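Jobs > Engineering > Robot Safety and Reliability > Barnollow

Fault Technician, Two-Arm Dish Handling (full time, on site)

Brimo is hiring somebody to find out why our robots drop plates.

We'd better start with the drop. In June, one of our two-arm stations at the Barnollow workshop let go of a dinner plate at the top of a lift. Gripper open, plate down, pieces as far as the coffee machine. The arm then carried on and carefully placed nothing on the shelf, and the log recorded a successful cycle. An operator was standing closer than the floor markings allow, because the floor markings had been covered by a pallet. She was fine. Her shoe was retired.

We stopped the station for eight days and went looking. The immediate cause was a worn cable at the wrist, which cut out when the joint turned past a certain angle. The less immediate cause was that the software treated a lost signal from the gripper as a closed gripper, a decision with two authors, each of whom remembers it as the other one's idea. Both problems are fixed on that station. We would like a person whose whole job is to catch the next one before it reaches the floor.

What you'd be doing

You'd own the fault log from end to end. At the moment it is a spreadsheet with over 80 open entries, several of which say "weird noise again." You'd reproduce faults on purpose, write them up so that a stranger could repeat them, and sit with the controls people until the fix is in. You'd inspect cables, connectors and gripper pads on a schedule you set yourself. You'd also run the Friday stop test, when we hit every emergency stop in the building and see who jumps.

You would have the authority to shut down any station without asking first. This is in the contract. Fiona Rennie, who runs the workshop and will be your manager, put it there after the June business and reads it aloud to visiting sales staff.

The work at hand

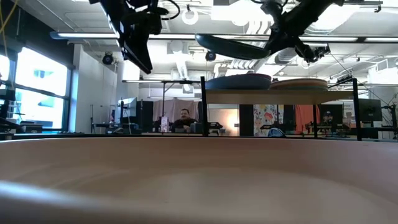
Racking is the job most of our open faults come from, and it's where you would spend your first months. Two arms share the space over a small rack, and the dishes go up onto a wooden board that has to be approached from above. The dark green plate is in one gripper, tilted, over stacks that nearly touch each other, so a late release or a bad angle can take a neighbor along with it. Your first assignment will be a written list of every way this move can go wrong, followed by a test for each. The current list was written by the people who built the move and is suspiciously short.

What we need from you

At least two years of hands-on work with industrial or lab robots, including some time on the unpopular end of a breakdown. You can read a wiring diagram and use a multimeter without a video. You can follow somebody else's Python well enough to argue with it. You write clearly. If you have worked under a lockout procedure, tell us about it, especially if you ever had to enforce it on someone senior.

Experience with Kröger controllers is useful, and we'll train you on Nellik, our in-house logging tool, which has its own section of the fault log.

A degree is fine. So is no degree.

What you get

A permanent contract, paid overtime, safety boots, and a bench with a door that closes. Hours are regular except during a shutdown. There is a staff kitchen with plates in it, all of them washed by hand.

How to apply

Send a resume and one page about a fault you chased down: what broke, what you thought it was, what it was. We care more about the middle part than the ending. Mark it for Fiona Rennie at the Brimo office in Barnollow. Interviews are held in the workshop and include a short practical on a station we have broken for you. Closed shoes, please.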